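Bin Sorter, Returns and Oddments
Osterora, Trumthorpe site
Part time, permanent
Posted 14/03/2019

Osterora buys the things other companies have given up on. Returned parcels, end-of-line stock, the contents of desk drawers from offices that closed in a hurry. It all comes to us mixed together, and before we can sell, recycle or quietly mourn any of it, a person has to look at each item and decide what it is. We would like that person to be you.

The official title is Bin Sorter. We tried for something grander and the sign on the door was already printed.

What you would be doing

You will work at one of our metal sorting bins. Mixed goods arrive, you take out one item at a time, and you put it on the correct shelf behind you. The shelves are labeled by what a thing is for, and this causes more arguments than you would expect. A candle shaped like a mushroom is a candle. A mushroom-shaped stool is furniture. A mushroom is food waste, and please wear gloves.

You will also:

Check items for missing parts, and look in the bottom of the bin for the parts before declaring them missing.

Write short stock notes that a stranger can follow. "Blue thing, see other blue thing" was a real note and its author has moved to accounts.

Wipe down your bin at the end of the shift.

Keep the Dizon shelf in order. Dizon is the client with the small plastic fittings, all of which look alike and none of which are.

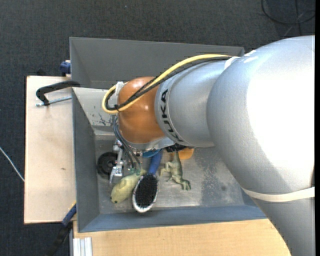 We do not have glamorous equipment for you to fall in love with. Most of what you handle will be ordinary, and a good sorter finds that restful. The bins themselves have been in use for a long time and look it: the sloping sides let things slide toward you, the floor is worn, and the far wall has its scuffs and chips, which you are welcome to add to in moderation. A bin may hold a small assortment or a heap. Small assortments are harder, in the opinion of everyone who has done this job, as that is where the odd items end up.

Who we are looking for

You do not need experience in a warehouse. Past sorters have come to us from a library, a fabric store and a long spell of raising twins, and the twins turned out to be the best preparation. We would like someone who can tell a hinge from a bracket, or who will go and find out. You should be comfortable standing for a couple of hours at a stretch and able to lift a full tray to waist height.

You should also be able to leave a mystery alone. Every sorter meets an object that cannot be identified. There is a box for these, called the Cluvlow box after the closed department store that sent us the first one, and we open it once a month over coffee. Until then, put the object in the box and carry on. We have lost entire afternoons to a single piece of brass.

Please do not apply if you collect things. We say this with affection. The staff discount is generous and we have seen what happens.

Hours and pay

Shifts are four hours, mornings or afternoons, and you would work four of them a week. Pay is 14 dollars an hour, with a review after your first 2 months. Paid breaks, free parking, and a locker that closes if you lift the door slightly. Work gloves and an apron are provided. Shoes are your own business as long as they have closed toes.

Training lasts 2 weeks. You will sort alongside someone who knows the shelves, and at the end we give you a tray of 100 items to put away without help. It is not a test. We do keep a record of the scores on the break room wall, so draw your own conclusions.

How to apply

Send us a resume and a short letter. In the letter, please tell us what is in the messiest drawer in your home and how you would divide it up. Half a page is plenty. We read every one of these, some of them aloud.

You can also drop your application off at the Trumthorpe front desk during opening hours. Ring the bell twice, as the first ring is generally taken for something in a bin.

Interviews will be held on site and include a short turn at sorting, so dress for that. We will reply to everyone who writes, including anyone whose drawer worries us. If the timing is wrong for you now, we expect to hire again in September and are happy to keep your letter on file, under L for letters.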